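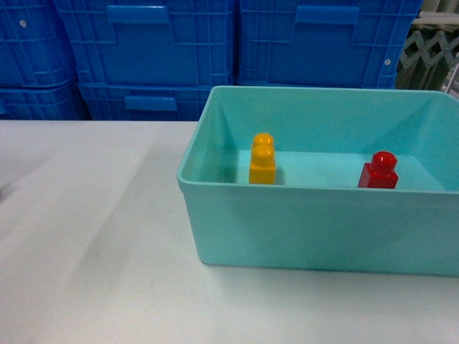 How to record a string quartet in your front room

I've been recording our quartet at home for a few years now, mostly because church hire went up and I got fed up with waiting for the boiler to stop clanking. I play viola, I'm no engineer, and I've made most of the mistakes going. What follows is the way I do it these days, with two microphones, a laptop and a lot of blankets. If you've got more kit than that, lovely, but you can get a very decent sound without it.

Before anyone unpacks

Walk round the room and clap. I know it feels daft. You're listening for a nasty fluttery ring, the sort you get between two bare walls facing each other. In my house it's between the bookcase end and the window end, and drawing the curtains sorts most of it. A rug under the players helps too, although the cello will want a bit of hard floor if you can manage it (our cellist puts his spike on a square of hardboard and is very happy there).

Then turn things off. Fridge, heating, the clock on the mantelpiece, phones, the fish tank pump if you've got one. Put your car keys in the fridge! I'm serious, it's the only way I've found of remembering to switch it back on before I leave the house.

Stand in the middle of the room and do nothing for a full minute with the headphones on. You'll hear all sorts. I once found a buzzing lampshade that had been in the background of an entire slow movement.

Where people sit

Don't sit in the dead centre of the room, and don't shove yourselves into a corner either. We sit a bit towards one short end, facing down the length of the room, in our ordinary concert order: first violin, second violin, viola, cello. Some groups swap the viola and cello round so the viola isn't pointing at the back wall. Try both. I sound better on the outside and our cellist sounds better on the inside, and so that's an argument we have every time.

Leave more space between the chairs than you'd have in a rehearsal, but only a touch more. If you can't hear each other breathe, your entries will go to pieces.

The microphones

I use a matched pair of small condensers on one stand, on a stereo bar. You can spend thousands. Mine cost 400 pounds for the two, second hand, and they've paid for themselves in hall hire I haven't had to find.

Set them up like this:

Put the stand in front of the group, in line with the gap between second violin and viola.

Start two metres back from the nearest music stand, and raise the bar until it's well above head height. I go up as far as my ceiling lets me while leaving a decent gap, as mics close to a ceiling sound boxy.

Space the two mics 17 centimetres apart and angle them outwards at 110 degrees. That's the arrangement called ORTF, if you want to look it up. It gives you a nice wide picture without a hole in the middle.

Tilt both down a little so they're looking at the instruments and not the far wall.

Now record one minute of something loud and one minute of something quiet, and listen back before you touch anything. Too much room? Come forward by a hand's width. Scratchy bow noise and a first violin who seems to be sitting in your ear? Go back, or go up. Move the stand first and leave the computer alone. I wasted years trying to fix things with EQ that a small shuffle across the carpet would have cured.

Setting your levels

Find the loudest bar in the piece. For us it was bar 209 of the finale in the Moradi quartet, where everyone's hammering away in double stops. Play it properly, at full tilt, and set the gain so the meters peak at minus 10. People always play louder once the red light's on, so you want that bit of slack. Record at 24 bit. After that, leave the gain knob alone for the whole session, or your takes won't match when you come to join them up.

Getting through the session

Start with a complete run of the movement, warts and all. It settles everybody, and quite often it ends up being most of the finished thing. Then go back in long chunks, always starting a good few bars before the bit you need and carrying on past it. Say the take number out loud at the start. Write it in the score as well, in pencil, with a tick or a grumble next to it.

You do need somebody who isn't playing. Salvador Morais sat in for us on the Ulleswood recordings with a score on his knee, and he caught a wrong note in the second violin that the four of us had been rehearsing since June. We got up to take 47 on that movement, which was far too many, and I wouldn't do it again. When people get tired the tuning goes first and then the tempers. Have tea. We stop at four o'clock whatever state we're in.

Keep quiet after the last chord, too. Count to five in your head, bows in the air, with no sighing and no creaky chairs. You can't stick a natural ending back on later, and I've tried.

Editing without driving yourself mad

Copy everything to a second drive before you open a single file. Then listen through with your marked score and pick one main take per movement, the one with the most life in it. Only patch what bothers you.

The best place for a join is just before a strong new note, where the attack covers it up. Use a short crossfade, then listen with your eyes shut from well before it. If you can hear it, slide it a hair either way. Joins in the middle of long held notes are horrible and I avoid them completely. Check the pitch and the speed match as well, because an early take and a late one can be surprisingly different.

For reverb, go easy. My room is fairly dry so I add a small amount of a chamber setting, and then I turn it down by half, because I always overdo it on the first day. Aníbal Leitão, who wrote the piece we recorded last, asked me to take even more off, and he was right, you could suddenly hear the inner parts.

I don't use compression on quartets at all. If the quiet bits are too quiet in the car, well, they're quiet bits.

Export a full quality WAV and keep it somewhere safe, then make your smaller copies from that. Leave two or three seconds of room sound between movements in place of digital silence, which feels like the power's gone off. I record a minute of the empty room at the end of every session just for this, with the players sent out to the kitchen to wash up the mugs.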